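Giltport Grippers: sorting kitchen odds and ends by hand
README for the first release, July 21, 2018
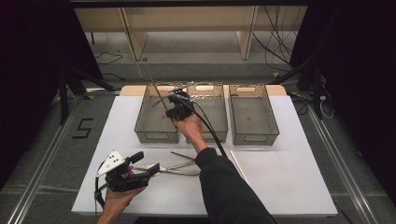

Skurstead asked, before the files were even up, whether anyone with an ordinary shed and no robot arm could record data that fits alongside ours. Yes please! You need two grippers, a table and some patience with cables.

What it is

Giltport is a pair of hand-held grippers we build in a shared workshop, plus the recordings we make with them. You hold one in each hand and do the job yourself, and the recordings are what we train our home-built arm on (she's called Nisbet, and she's still dreadful with anything thin). The job in this release is sorting: sticks, a whisk and other small utensils go from the tabletop into plastic bins.

What's in the download

recordings/ has 1,000 short runs, one folder each
parts/ has the printable pieces for both grippers
notes/ has our build diary, typos and all
The whole lot comes to 14 GB, so start it before tea.

Building your own

Print the left gripper first. It's the fiddlier of the 2 and you'll learn a lot from it. Leave plenty of slack in the cable where it passes your wrist, or it will tug every time you reach for the far bins. We got this wrong on version 1 and had to re-solder both plugs.

Known problems

Thin sticks roll. We love them for exactly that reason, but expect fumbles, and we've left the fumbles in.
Folders from the first evening have the left and right labels swapped. The script fix_sides.py in notes/ puts them straight.
The finger pads wear smooth, so print spares.

Next

A drawer-opening set, recorded at the Plonorstead workshop, is on the way in version 2. If you build a pair, do send us your runs, however wobbly!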